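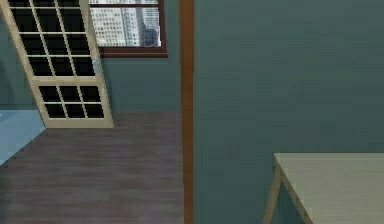 Why did the August batch of hide glue go stringy before we could get the joints closed? The pot was running too cool for the grade we bought, and the glue had started to gel on the brush between the bench and the work.

I'm writing this up at 4 in the afternoon with the second pot still warming, so forgive the wandering. Radek and I had been blaming the glue itself all morning. It was the new sack from Gudach, a stronger grade than the Cidine flakes we've used for as long as I've been in this shop, and it is easy to be suspicious of a new sack. Leanne wandered over with her tea, stuck the kitchen thermometer in the pot, and found it a good deal lower than the dial claimed. So the dial on the old Mockus warmer is not to be trusted, and I've put a strip of tape over it to save us all from temptation.

Recipe as mixed, for whoever needs it next: 500 grams of flakes, cold water to cover and then a bit more, left to soak overnight in the fridge in the jar with the blue lid. By morning the flakes had swelled up nicely and there was no dry grit at the bottom. I warmed it slowly with the lid on and skimmed once. It smelled the way it always does, and Elsie opened both windows and gave me a look.

With the pot up to a proper heat the glue ran off the brush in a thin steady stream, like warm syrup, and stayed that way long enough to do a chair rail without rushing. We glued up 6 test joints in scrap maple, all rubbed joints, no clamps. I warmed the pieces for three of them with the heat lamp and left the rest at shop temperature. Meifang has them on the shelf by her bench with the job number, 1711, penciled on the end grain. Please don't tidy them away! They need to sit until tomorrow at the very least, and I'd like to leave them longer if the shelf can spare the room.

My guess is that the warmed pieces will come out ahead, though I've been wrong about this before (see my page on the music stand, which I would still like to forget). If they do, we'll warm everything for Beverley's chairs, job 2339, and plan on two people for each glue-up, one on the lamp and one on the brush. Radek thinks a splash of urea would buy us the same time with less fuss. He may be right, and I'd be happy to try it on scrap, but I don't want it anywhere near those chairs until we've broken a few joints and looked at them.

Still to do: order a decent thermometer from Akix, wash the good brush in hot water before it turns into a stick, and label the leftover glue before it goes back in the fridge. Leanne has asked very kindly that it not go next to the milk this time.

Second pot is up to heat now, so I'm off to the bench.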